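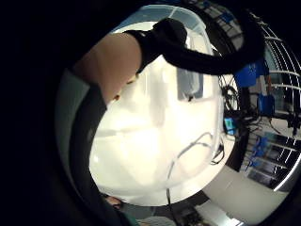
*Figure 4-1. Gloved hand at the lid of a storage bin, tool camera view.*

## 4.3 Recording a hand demonstration

This section covers the Vema sensor glove used with the Burnen recording station. Complete the glove calibration in 4.2 before you begin.

**CAUTION:** Route the glove cable away from the object being handled. A snagged cable can pull the connector out and end the recording.

1. Seat the operator at the table with both feet on the floor.
2. Put on the glove and close the wrist strap. The marker on the back of the hand must not rock when the wrist is bent.
3. Lay the cable across the table with enough slack for the full reach of the task.
4. Place the container within reach. Do not mark its position with tape.
5. On the station, open **Demo > New** and enter the task name. Names are limited to 90 characters.
6. Hold the gloved hand flat and still until the status line reads READY. 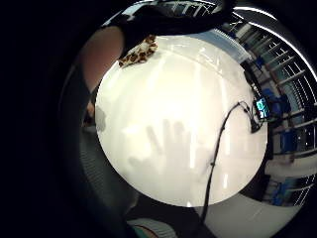
*Figure 4-2. Round table with cable and lit device screen, tool camera view.*

7. Press **Record**. Perform the task once at normal working speed, then return the hand to the table.
8. Press **Stop**. Wait for the file to close before you remove the glove.

**NOTE:** Glossy white tabletops reflect ceiling lights. If the station reports LOW CONTRAST, lower the exposure by 2 steps and repeat from step 6.

### 4.3.1 Checking the fixed camera

The fixed camera tracks the marker cube. At least one printed face must stay in its view during the whole demonstration.
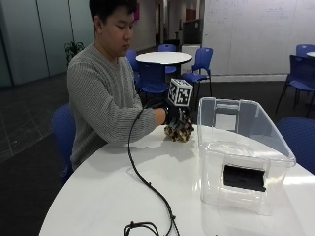
If tracking drops out, open **View > Marker** and play back the last recording. Turn the chair or move the container until the cube stays outlined in green, then record again. Do not move the camera after calibration. If it has been bumped, return to 4.2.

| Code | Meaning | Action |
|---|---|---|
| 1,261 | Marker lost | Reposition the operator or container |
| 1,525 | Glove signal interrupted | Reseat the cable at the wrist, repeat 4.2 |

Recordings that end with either code are stored in the Rejected folder and are left out of training exports. To export the remaining files, see 4.4.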